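Zweiarmigen Arbeitsplatz in der Werkstatt aufbauen, Teil 2: Kabel, Greifer, Packübung

Stand: Samstag, 13. März 2021

In Teil 1 ging es um den Rahmen aus Aluprofil und die Schiene für die beiden Arme. Jetzt folgen die Kabelführung, die Einstellung der Greifer und die erste richtige Aufgabe: kleine Teile greifen und in einen Koffer legen. Wer den Rahmen noch nicht ausgerichtet hat, sollte das zuerst erledigen. Später kommt man an die Schrauben unter der Schiene kaum noch heran.

Was gebraucht wird

Innensechskantschlüssel in den üblichen Größen
Klettband, keine Kabelbinder
Steuerrechner mit Pustel (bei mir läuft die Version vom September)
ein Satz Kleinteile, möglichst gemischt: steif, weich, glatt, durchsichtig
ein Koffer mit Deckel, der offen liegen bleibt

Schritt 1: Kabel verlegen

Die Leitung vom Handgelenk läuft außen am Arm entlang bis zur Basis. Am Ellbogen braucht sie eine freie Schlaufe, sonst zieht sie beim Strecken am Stecker. Den Arm von Hand in die äußerste Stellung bringen, die Leitung dort locker anlegen und erst dann mit Klettband befestigen. Danach den Arm ganz einklappen und prüfen, ob die Schlaufe irgendwo eingeklemmt wird. Überschüssige Länge darf unter der Schiene durchhängen, solange sie nicht auf die Tischplatte gerät.

Beide Arme getrennt prüfen, danach gemeinsam. Bei mir hat sich beim ersten gemeinsamen Lauf eine Schlaufe am anderen Ellbogen verfangen. Seitdem liegt dort ein zweites Stück Klettband.

Schritt 2: Greifer einstellen

In Pustel unter »Greifer« den Nullpunkt setzen: Backen schließen, Wert übernehmen, Backen wieder öffnen. Die Schließkraft steht ab Werk auf 1.000, das ist für Folienverpackungen viel zu hoch. Ich arbeite mit 285. Der Wert hat keine Einheit und lässt sich nicht auf andere Greifer übertragen, also mit einem niedrigen Wert anfangen und in kleinen Schritten erhöhen.

Die Haltezeit vor dem Anheben auf 8 Zehntelsekunden stellen. Kürzer geht auch, aber weiche Beutel geben nach dem Schließen noch etwas nach.

Schritt 3: Arbeitsfläche belegen

Verbandmaterial eignet sich gut für die Packübung. Es ist leicht, billig und in der Form sehr unterschiedlich. Die Teile kommen in die Mitte, der Koffer nach hinten in Reichweite des rechten Arms. Am Anfang genügend Abstand zwischen den Packungen lassen, später dürfen sie sich auch überlappen.
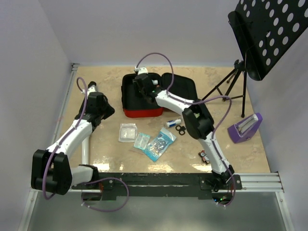
Zuerst der Arbeitsplatz mit beiden Armen, darunter ein Beutel zwischen den Greiferbacken.
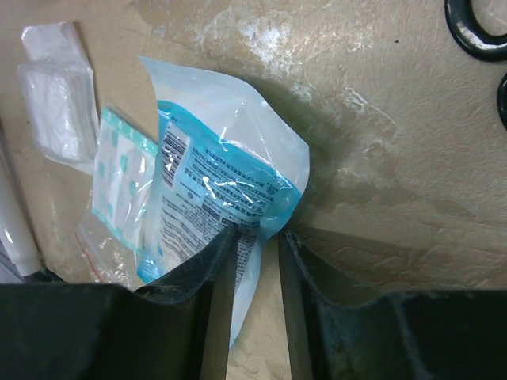
Schritt 4: Greifpunkte anlernen

In Pustel eine neue Aufgabe anlegen, ich nenne sie »Ikgate«. Für jedes Teil werden drei Punkte gespeichert: Anfahrt, Griff und Ablage. Die Anfahrt liegt eine Handbreit über dem Teil. Den Griff langsam von Hand anfahren und dabei auf die Unterkante der Backen achten. Sie sollen knapp über der Tischplatte stehen und nicht aufsetzen.

Bei Beuteln nicht die glatte Mitte greifen, wenn der Inhalt dort verrutschen kann. Besser ist eine Stelle, an der die Folie nachgibt und der Inhalt trotzdem zwischen den Backen liegt. Flache Packungen sind schwieriger. Sie lassen sich mit einer Backe leicht anschieben, bis sich eine Kante aufstellt. Dafür einen eigenen Zwischenpunkt speichern.

Scheren erst dazunehmen, wenn alles andere läuft. Der Griff an den Augen funktioniert, aber die Schere dreht sich gern, und die Spitze zeigt dann irgendwohin. Wer daneben steht, lässt die Hand am Not-Aus.

Schritt 5: Ablage im Koffer

Der Ablagepunkt muss so hoch liegen, dass auch ein hängender Beutel nicht am Kofferrand streift. Den Koffer mit doppelseitigem Klebeband sichern. Wenn er um einen Fingerbreit verrutscht, stimmen sämtliche Ablagepunkte nicht mehr, und man lernt alles neu an.

Der linke Arm bleibt in diesem Schritt in Warteposition. Sperrbereich für beide Arme in Pustel einschalten und die Grenze in die Tischmitte legen. Teile, die genau auf der Grenze liegen, werden sonst von beiden angefahren.

Häufige Fehler

Greifer schließt, hebt aber nichts an: Griffpunkt zu hoch oder Nullpunkt verstellt. Schritt 2 wiederholen.

Beutel rutscht beim Anheben heraus: Kraft in kleinen Schritten erhöhen, vorher die Backen mit einem trockenen Tuch abwischen.

Arm bleibt mitten in der Bewegung stehen: meistens ein Wackelkontakt am Handgelenk. Stecker prüfen, dann die Schlaufe am Ellbogen.

Teil wird auf durchsichtiger Folie nicht erkannt: Licht von der Seite dimmen, Spiegelungen stören mehr als zu wenig Helligkeit.

Die fertige Aufgabe liegt als Datei »Ikgate« in der Ablage unserer Werkstatt, dazu die Einstellungen für beide Greifer. In Teil 3 kommt der linke Arm dazu und reicht Teile an den rechten weiter.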